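2018-01-11

Bindery notebook, Orach reprint. Gunhild Vídalín sent the corrected pages of her novel yesterday evening. The book has now 338 pages, so two blank leaves at the end must go. I trimmed the test copy and the spine title still sits a little too low.
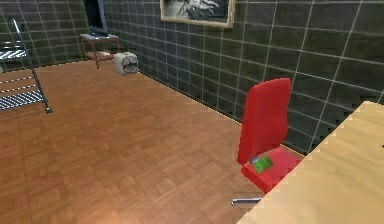
Parquet floor, dark tiled walls.

Cover proof from Grodholm: the grey is good, the author's name is too thin. I asked for a heavier weight. Print run stays at 1470. Review copies go out in February, please check the address list before.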